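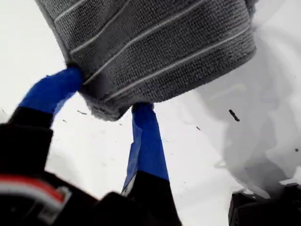
Towel policy, corner-first vs. edge-first: results and complaints
Board: Manipulation / Cloth and other regrets

stripedrag
Posted 8/10/19

We finished the comparison I kept threatening to post. Same arms, same striped gray towel, same table. The policy is trained on 800 teleoperated demos and then asked to grab a corner, lift, and fold. The only thing that changes is how we pick the grasp. "Corner-first" makes the policy commit to a corner before it moves. "Edge-first" lets it take any bit of border and slide along until it believes it has found a corner. Belief is doing a lot of work in that sentence.

Corner-first got 71 percent of folds past our checker. Edge-first did worse, and it did worse slowly, so you had time to make coffee and come back to the same disappointment.

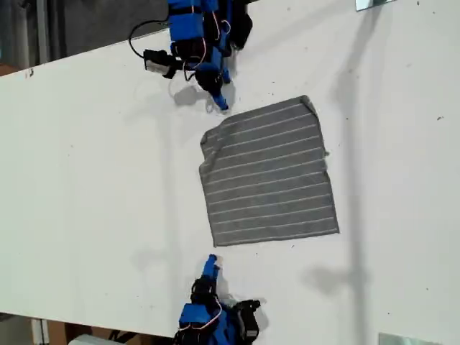 Gray striped cloth on the table, a blue fingertip pointing toward each of its left corners.

groterow_fan
Re: Towel policy

71 percent on one towel. I have a towel at home too and I'm at nearly 100.

More seriously, what does the checker check? The Groterow checker passes anything with four sides if you squint, and I've seen it pass a sock.

stripedrag
Re: Towel policy

Not Groterow. We wrote our own and called it Thampi, for reasons that were funny in November. It looks at the final outline and how well the stripes line up across the fold. Stripes are cheating a little, I admit. A plain towel gives it much less to go on.

knotmyfault
Re: Towel policy

So the stripes help the checker. Do they also help the policy? If they do, then your corner-first result is really a stripe result. Try it on something plain before you tell people corners won.

Quoting the writeup for anyone who skipped the link: 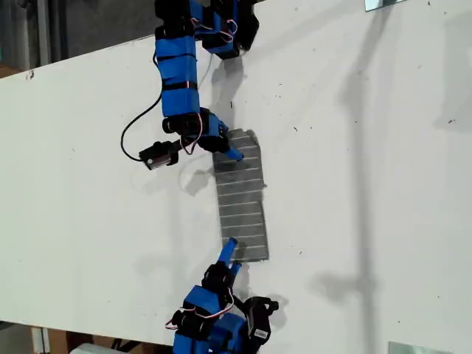 By Aishwarya Namboodiri, Grirkholm Lab notes

We define a committed grasp as one where the target corner is fixed before the arm leaves its rest pose and is not revised. Commitment costs us some recoveries. It also removes the behavior we call shopping, in which the fingers visit several places along the border and buy none of them.

knotmyfault
Re: Towel policy

"Is not revised" is the part I don't like. If the cloth shifts on first contact, the committed policy pinches the spot where the corner used to be. That's a grasp on a memory.

stripedrag
Re: Towel policy

Yes, and it's our most common failure. We allow 3 attempts per fold, and a missed pinch ends the attempt. I'd still take it over shopping. A miss I can label in a second. With edge-first I'm watching the replay and arguing with myself over whether it failed or is just thinking.

Bunched starts are where it gets ugly. If the towel is flat, a corner is a corner. Roll it up a bit and there are folds that look more like corners than the corners do.
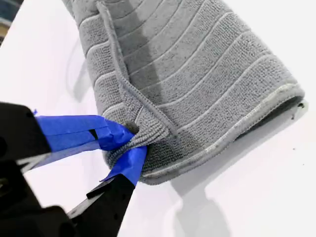

So for bunched starts we went back and added 8 starting shapes to the training set, everything from "slightly rumpled" to "was clearly thrown." Corner-first improved on the mild ones. On the thrown ones both methods were bad, and I have no clever chart to hide it with.

groterow_fan
Re: Towel policy

Did you try the Stullelura trick, lift anything at all, let it hang, then go for the lowest point? Old method, no learning in it, works embarrassingly well.

stripedrag
Re: Towel policy

We did — briefly. It found corners fine and then ran out of room, because our arms can't lift a full towel clear of the table. I left it out of the comparison for that reason and I can already hear the reviewer.

knotmyfault
Re: Towel policy

I'm the reviewer. Put it in the appendix. And run a plain towel.

stripedrag
Re: Towel policy

Ordering a plain towel.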